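Clallo – armoire d'entrée, notice de montage et d'entretien
Section 5 : portes, charnières, tablettes

Mise à jour du 1er juin. Remplace la feuille jointe aux cartons de février.

Avant de commencer : caisson debout, fixé au mur (section 4). Pas fixé = on ne monte pas les portes. Tournevis cruciforme, niveau. Visseuse déconseillée, les trous s'abîment vite.
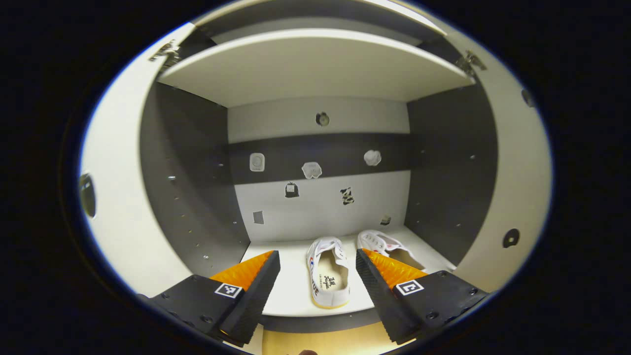 Malinowski

1. Poser les embases de charnières dans le caisson. Visser à la main, sans bloquer.
2. Clipser la porte gauche, charnière du haut d'abord. Tenir la porte par dessous jusqu'au clic.
3. Idem à droite.
4. Fermer les deux portes, regarder le jour au milieu. Il doit être régulier de haut en bas.
5. Régler. Vis avant = gauche/droite. Vis arrière = profondeur. Un quart de tour à la fois, pas plus.
6. Bloquer les embases. Refermer, revérifier.

ATTENTION – ne pas laisser un enfant se suspendre aux portes. Ne rien accrocher de lourd dessus avant la fin du réglage.

Note : si la porte revient toute seule, c'est le caisson qui n'est pas de niveau. Caler les pieds, ne pas forcer sur les charnières.

Tablettes

7. Choisir la hauteur, mettre les quatre taquets au même niveau. Compter les trous depuis le bas, c'est plus sûr.
8. Poser la tablette à plat, chant fini vers l'avant. Appuyer aux quatre coins.
9. Charge maxi par tablette : 30 kg, bien répartis. Bottes et chaussures lourdes plutôt en bas.

Taquets de rechange : réf. 619, sachet Zivow. Les taquets Jirker des anciens modèles ne vont pas, diamètre différent. Pour les charnières, demander la réf. 3241 – préciser gauche ou droite.
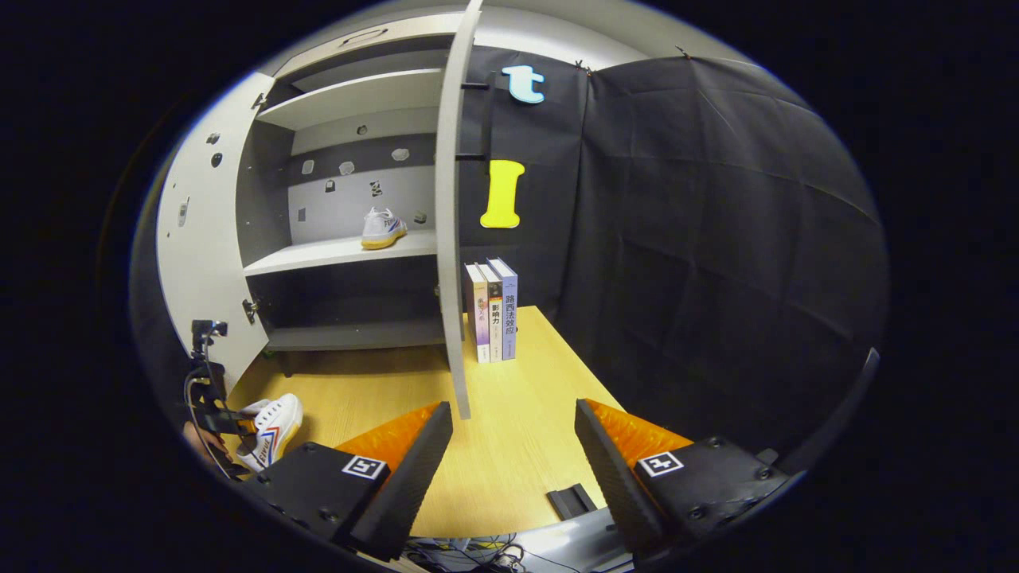 Peut-on changer la hauteur d'une tablette une fois l'armoire remplie ?
Il faut d'abord vider la tablette concernée, puis la soulever par l'arrière et déplacer les taquets un par un. Le reste peut rester en place.

Entretien

Chiffon humide, savon doux, essuyer de suite. Pas d'alcool, pas d'éponge abrasive. Chaussures mouillées : les faire sécher dehors avant de ranger, sinon le fond gonfle et la garanite ne joue pas.

Resserer les vis des embases un mois après le montage, puis une fois par an.

Suite : section 6, démontage.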